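Ticket: Greifer verliert flache Teile in der Kiste
Projekt: Lostico, Gemeinschaftswerkstatt Cultunberg
Gemeldet von: Muthoni Mosoti
Bearbeitung: Cayetano Nieto
Status: offen
Zuletzt aktualisiert: Donnerstag

Fehlerbild: Beim Ausräumen der Kiste schließt der Greifer, meldet »Objekt gehalten« und kommt leer hoch. Im letzten Durchlauf 4 von 12 Griffen. Tritt nur bei Teilen auf, die flach auf dem Boden liegen. Steuerung neu gestartet, keine Änderung.

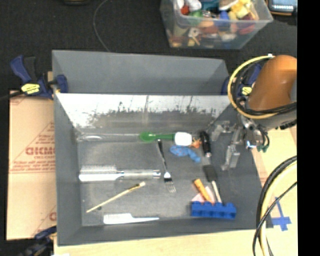

Die Schwelle für den Motorstrom stand noch auf dem Wert vom alten Fingersatz. Habe sie um 2 Stufen angehoben, danach kamen die Fehlmeldungen seltener, aber nicht weg. Haarbürste und Schaumstoffpinsel sind unkritisch. Problematisch bleiben der weiße Kamm nahe der Vorderkante und die Gabel, da setzen die Finger auf dem Boden auf und der Strom steigt auch ohne Teil. Zwingen an der Kiste geprüft, sitzen fest.

Nachtrag Muthoni: Greifhöhe um 2 mm angehoben. Gabel geht jetzt, Kamm nicht. Bitte den gelben Schlauch im Auge behalten, bei Fahrten nach hinten links wird die Schleife knapp.

Nächster Schritt: Kontakt mit dem Boden getrennt auswerten, bevor der Greifer schließt. Cayetano baut das in den Ablauf ein und testet mit derselben Füllung. Ticket bleibt bis dahin offen.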